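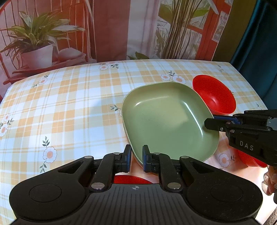 I started washing dishes at the table in August, when the kitchen faucet quit and the part took 18 days to come. The bathroom tap still worked, so I carried water in a basin, set it on the table and did everything there. The faucet has been fine for a while now and I still do the small stuff this way.

The basin is sage green, square with rounded corners, and I bought it at Dimitriou, the hardware store on the corner, for 90 cents off because the sticker had torn. It holds enough water for breakfast dishes and not much else. Plates go in the sink. Bowls, cups and spoons go in the basin.

The red bowls get used the most. Oatmeal in the morning, soup at night, and one for onions or whatever I'm chopping. I have tried stacking them in the basin to soak and they stick together, so now they wait on the table next to it and go in one at a time.

The plaid tablecloth was a question. My first thought was to take it off every time, but that meant moving everything twice, so I left it on. It gets splashed. I wash it on Wednesday with the towels, and the yellow and orange have held up better than I thought they would. An old Bumik one I had before this lost its color in a couple of months.

What I do, in order: cups first, then spoons, then bowls, greasy one last. Rinse water goes in the big soup pot. Dry with a towel right away, since I gave away the drying rack last spring and haven't missed it. When I'm done the wash water goes down the bathroom drain (strain it first, oatmeal is bad for pipes).

Whole thing takes me less time than a song and a half on the radio. I still need a better towel. The Wirel ones leave lint on everything, and I have four of them.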